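The Isthorpe Residential Services office reviews household supplies before they are added to the approved list for its furnished apartments. This review covers an 800-gram bottle of laundry detergent, sold in a rigid orange container with a wraparound label printed in Chinese. It was purchased at the retail price from Pasuvis, a neighborhood grocery, and used over 5 weeks in the shared laundry room.

We use cookies to remember your preferences and measure site traffic. By continuing to browse, you agree to our cookie policy. Accept | Manage settings

Packaging was assessed first. The orange plastic is easy to recognize on a crowded shelf, and the blue label with its sunburst design sets the product apart from the fabric softener stocked beside it. Residents who do not read Chinese asked for a dosing card in English, and one has been posted above the machines.

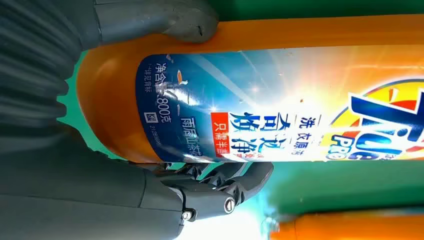 Detergent bottle on its side, showing the net content of 800 grams.

Cleaning results were good on everyday loads. Towels, bed linens and cotton shirts came out fresh at the normal setting, and a second rinse was seldom requested. Cooking oil and ballpoint ink were less satisfactory. Both required treatment before washing, as they did with the Priltar liquid now on the list. The scent is mild and fades once items are dry.

The main reservation concerns size. A household washing several times a week will finish a bottle quickly, and the larger Priltar container remains the more economical choice for the shared laundry room. For a single apartment, the smaller bottle stores well in a narrow cabinet and is comfortable to lift and pour.

The product received an overall score of 91 and is approved for individual apartments. It is not recommended for bulk purchase at this time. The listing will be reviewed again in October.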